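4. Loading the upper basket

Before you load, read section 3 about the water connection. The Clornura must stand level under the countertop and the door must open fully without touching the cabinets on the left or right side.

4.1 Preparing the dishes

1. Scrape food remains into the bin. It is not necessary to rinse the dishes under the tap.
2. Remove paper labels, toothpicks and fruit stickers. These can block the filter.
3. Check the bottom of each plastic item for the dishwasher mark. If there is no mark, wash it by hand.

4.2 Placing plates, mugs and cups

1. Lower the door completely, until it rests by itself. Do not let it drop.
2. Pull the upper basket out with both hands. For a few items, it is enough to pull it partly out.
3. Put small plates upright between the wire tines. One plate goes in each gap.
4. Put mugs and cups with the opening down, or tilted, so that water does not collect inside.
5. Turn the upper spray arm one time by hand. If it touches a handle or a plate, move that item.
6. Push the basket back slowly until you feel the stop.

Coloured plates can go in the same basket as white mugs. We recommend the Gentle program for them, at least for the first washes, as some glazes lose their colour with strong detergent.
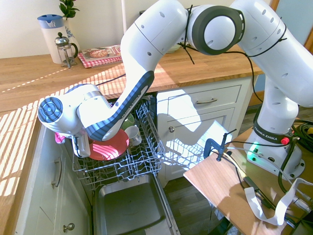 Can I put a plate in the upper basket if it is too tall to stand straight?

Lean it towards the back at a small angle and check that the spray arm still turns. If it does not turn, lower the basket by one position (see 4.3) or use the lower basket for this plate.

4.3 Changing the height of the basket

1. Empty the basket first.
2. Pull it out to the end of the rails.
3. Press the levers on both sides and let the basket go down one position. To raise it, lift the two sides together – you will hear a click.

Note: Both sides must be at the same height. A crooked basket can leave the rails.

CAUTION

Do not lean or sit on the open door, and do not let children climb on it.
Knives and other sharp items must lie flat, with the point turned away from you.
Keep detergent out of reach of children.

For spare tines and basket wheels, write to Skirow Spare Parts, Prumcombe, attention Paraskevi Galanis. Please give the part number: 149 for the wheels, 100 for the tines.

Revised 27/08/2024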